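Unit 6: Fits, Clearances and Tolerance Stack-Up

Reading: course packet, sections on limits and fits. Bring a calculator to lab.

Any two mating parts have a basic size, which they share, and each has its own limits of size. The difference between the upper and lower limits is the tolerance. The intended difference between the parts at their tightest condition is the allowance. Students often mix these up on the first problem set, and points are taken off for it.

A clearance fit leaves space between the parts at every permitted combination of sizes. An interference fit leaves none at any combination. A transition fit may go either way, depending on which two parts come out of the bin.

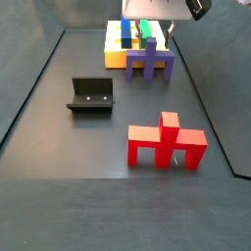
Minimum clearance is the smallest slot minus the largest tab. Maximum clearance is the largest slot minus the smallest tab. Compute both before naming the fit. A single nominal value does not identify it.

Worked case. The slot is 16.00 mm, +0.10 / -0.00. The tab is 15.90 mm, +0.00 / -0.10. Minimum clearance is 0.10 mm and maximum clearance is 0.30 mm. Both are positive, so this is a clearance fit.

When a part has more than one locating feature, the spacing between features carries its own tolerance. Two tabs that each fit their slots may still bind if the center distances disagree. The usual remedy is to let one feature locate the part and to widen the others along the line between centers.

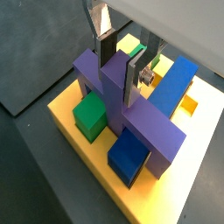
6.2 Stack-Up

In a worst-case stack, the tolerances of all parts in the chain are added directly. For 6 spacers at ±0.05 mm each, the overall length varies by ±0.30 mm. The root-sum-square method gives about ±0.12 mm for the same chain. It assumes independent, centered processes and should not be used for small lots or sorted stock.

Draw the chain as a closed loop, starting at one side of the gap. Dimensions running one way are positive, those running back are negative. Each dimension enters the loop once.

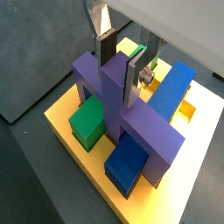 Chamfers and lead-ins do not enter the loop unless they lie on the path of the dimension. They change how easily parts start together and have no effect on final clearance.

Problems for this unit: 2, 6, 16 and 19. For 19, use the Plirkside bracket drawing and show both methods. State units on every line.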